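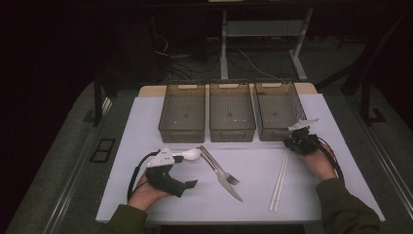 Section 2. Leveling the Borholm dishwasher

1. Slide the unit to within 2 inches of the cabinet opening.
2. Turn the front feet by hand until the door opens and closes without rubbing.
3. Set the rear feet from the front, using the center screw.

CAUTION: Do not tip the unit forward with the door open.
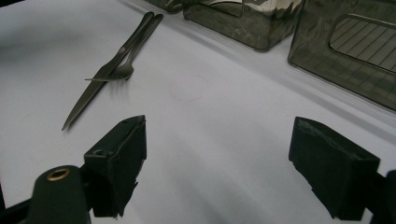 4. Fasten the side brackets — screws are in bag 13.
5. Open the water valve and check the hose for drips.

Note: Hard water areas need salt before the first wash.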